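An afternoon at the Flurholm robot course open day

I'd been meaning to go to the Flurholm open day for years and always found a reason not to. This time my niece is in her second year on the automation course, so there was no wriggling out of it. I caught the early train, missed the connection at Susness (of course) and got there a little after one, by which point the good sandwiches had gone and the car park was rammed.

For anyone who doesn't know it, Flurholm is a technical college on the edge of town, in what used to be a seed warehouse. You go in through the old loading bay, get a sticker with your name on, and then you're more or less left to wander. I liked that. I've been to open days where you're marched about in a group behind somebody with a paddle, and you never get to stop at the thing you want to look at.

The ground floor is mostly first-year work, and it's loud. There was a line-following contest going on in the corridor, with black tape on the lino and small wheeled things whizzing round it and now and then disappearing under a radiator. I watched far more of this than I meant to. The winner was a flat little machine called Skorska, built by two lads who looked as if they hadn't slept since Easter, and the whole corridor cheered when it got round the last hairpin. The budget for each entry is 80 euros, batteries included, and there was a bit of a row going on about whether one team's wheels had been priced fairly. I stayed out of it!

Upstairs is where the second and third years show their projects. Helmut Frerichs runs the workshop and has done for ages, and he was stood at the top of the stairs with a mug, pointing people left or right depending on what they said they were interested in. I said "my niece" and he pointed left.

Her group's project is called Witkowska, after the street they had the idea in, and it's all padlocks and keys. They want two arms to work together on a padlock and its key, one steadying and the other doing the fiddly part. It sounds a small thing until you think about what your own hands do at the shed door of a morning. You turn the lock round to find the hole, you shuffle the key along the ring with your thumb, you give it a wiggle. All of that has to be learned by something with two stiff fingers a side.

I asked how it learns and got a very patient explanation. A person drives the arms through the job, the movements and the camera pictures get saved, and after enough goes they train a model on the lot. They have 300 goes saved so far and would like 2,000 by the end of June, so they've got a rota on the wall and everyone does a stint before lunch. Czesław Kaczorowski, who teaches the programming side, told me the rota is the hardest bit of engineering on the whole course. He also said the students start off wanting to talk about the clever software and end up talking about key rings, and I must say I heard a great deal about key rings.

Keys are a pain, apparently. They're thin, they lie flat, they're shiny, and two on one ring will swing about and hide behind each other. The locks are easier to get hold of but then they have to be held the right way up. My niece has opinions on which padlock makers leave enough metal round the keyhole, and I've promised to look in my kitchen drawer for old ones to add to the collection.

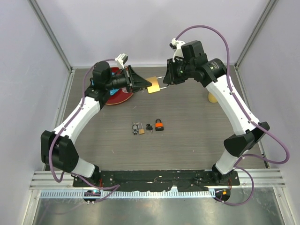 The padlock between the two grippers in the first one, the keys in the second.
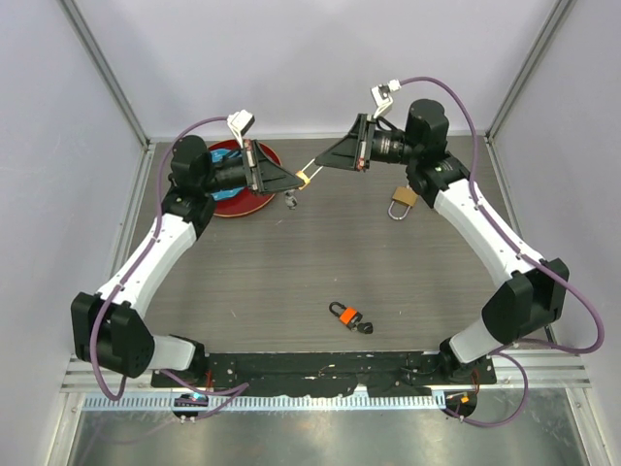 I had a go at the driving myself, on the practice pair they keep by the window with a lump of foam to pick up. I was terrible. You move a handle and the arm copies you, fine, but judging how far away anything is turns out to be a different matter and I spent most of my turn pinching thin air. A girl of 10 or so went after me and had the foam up and over into the other gripper before I'd even sat down. Her dad was very nice about it.

What I came away thinking about was how much of the work is plain tidiness. Every table had its notebook, and the notebooks were properly filled in, with the date and who was driving and what went wrong. I read a page of my niece's group's while she was off finding a spanner. "Dropped it." "Dropped it." "Good one, but forgot to press save." I've had weeks like that.

There were short talks in the canteen from three o'clock. I caught the end of one on cable routing (better than it sounds, plenty of photos of things that had snagged) and all of one by a former student who now fixes packing lines in a bakery. She brought rolls, so she had the biggest audience of the day. Somebody asked her what she wished she'd paid more attention to at college and she said writing things down, and I saw Helmut at the back lift his mug.

If you're thinking of going next year, get there before noon, for the sandwiches if nothing else, and start upstairs while it's quiet. The lift is slow but it does work. There's a bus back to Susness from outside the gate, and the driver will wait if he sees you running — I can vouch for that. I've since found four padlocks in the kitchen drawer, and a key that doesn't fit any of them, and they're all going in the post.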